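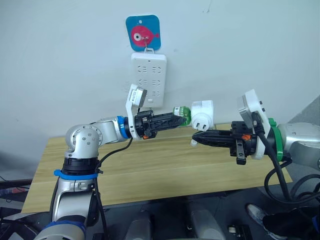 The Two-Arm Build: Questions I Keep Getting
Last updated 2021-12-24

I put the first notes on this build online in August and the same questions keep landing in my inbox, so I've finally typed up the answers. If yours isn't covered, use the contact form and I'll add it when I get a free evening.

What is this thing supposed to do?

Plugs! The goal is for two arms to pick up a plug adapter, pass it from one gripper to the other if it needs turning, and push it into a power strip hanging on the wall. I picked it since I wanted a job that's boring for a person and really fussy for a machine. The prongs have to line up, and there's very little slop to work with.

Where are you building it?

In a shared workshop in Gruvthorpe. I have a table against a white wall and a shelf at Tennant, the storage place next door, for everything that doesn't fit. I tried it at home first and my kitchen lost that fight.

Why is the power strip on the wall and not on the table?

On the table the strip slid around every time a gripper leaned on it. Hanging from a hook, it still swings a bit (yes, I know, a proper bracket is on the list), but the sockets face the arms and both wrist cameras can get a decent look at them. The hook is part of a cartoon fish sticker, pink fish on a blue square, and I'm keeping the fish.

Is the strip live?

No, and please don't make yours live either. Every test I run is with the strip unplugged. Powered grippers, metal prongs, code I wrote at midnight – you get the idea.

Why two cameras on the wrists?

One on each arm. When the grippers get close together they block each other's view, and a single camera kept losing the prongs at exactly the wrong moment. With two, one of them usually has a usable angle.

What's with the blue and green rings?

Blue is left, green is right. It helps me more than it helps the robot.

What did it cost?

More than I told my family. The arms came secondhand through Villance, and I'm not posting that number. Everything else, meaning mounts, cables, cameras, the table and a lot of screws, came to $1,549. I'd budgeted for less, then I broke a gripper finger.

How well does it work?

Depends on the day. My best session so far was 136 tries with 21 clean insertions, and I was thrilled with that. The handoff is the weak spot. If the adapter tips even slightly between the fingers, the prongs come in crooked and the whole thing jams against the socket.

Can I have the code?

Soon-ish. It runs on top of Orkico, the little control program I've been writing, and right now it's 2,000 lines with comments like "fix this" and "why." I'd like to clean it up first.

Any tips for somebody starting out?

Start with one arm. Leave more cable slack at the wrist than you think you need – mine loops all over the place and I've still yanked a connector loose. And find your emergency stop with your eyes closed before you power anything on.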